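Fornex releases packing guideline for hand baskets and checkout benches

CALTURBY - Fornex has published a revised guideline on the loading and unloading of hand-carried shopping baskets, together with a specification for the bench surfaces on which they are set down. The document, issued under the project name Flisura, applies to grocery and household retailers and replaces the company's earlier note on basket handling.

The guideline addresses mixed loads, in which rolls, jars, small tubs and flexible packaging share one basket. Mixed loads are harder to stack than single-category loads. Cylindrical goods shift when the basket is tilted, and soft packages settle into the gaps between rigid ones.

Flisura sets out a loading order in 3 stages. Jars and other rigid containers are placed first, against a side wall. Rolls are then laid on their sides or stood on end, depending on the remaining height. Light packets and small tubs go in last, near the rim. Flexible packaging may be used as a base layer where its contents will not be crushed.
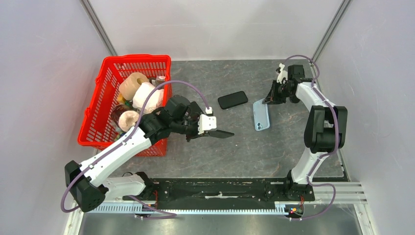 Baskets with slotted walls are preferred under the guideline. The openings allow staff to check the lower layer without unpacking, and they reduce the mass of the empty basket. Slot width should be narrow enough to retain the smallest packet in the retailer's range. Rims should be smooth and free of moulding flash, particularly near handle hinges, where bags and sleeves are most likely to catch.

The bench section covers colour, finish and enclosure. A dark surface is recommended for sorting pale goods such as paper rolls, and a light surface for dark jars and bottles. Patterned finishes are acceptable if small items remain easy to distinguish. Where a bench is enclosed by walls, the side clearance must allow the basket to be turned through a full circle without contact.

Fornex developed the guideline over 14 months at its Calturby test room, with packaging data supplied by Sung. The trial program covered 11 basket models and 5 bench finishes. Each combination was assessed for stability of the load, access to the lower layer and ease of cleaning.

The guideline takes effect in November. Retailers using the earlier note may continue to do so until existing baskets are replaced - no retrofit is required. Copies are available from the Fornex office in Calturby on request, along with a printable loading chart for display at the bench.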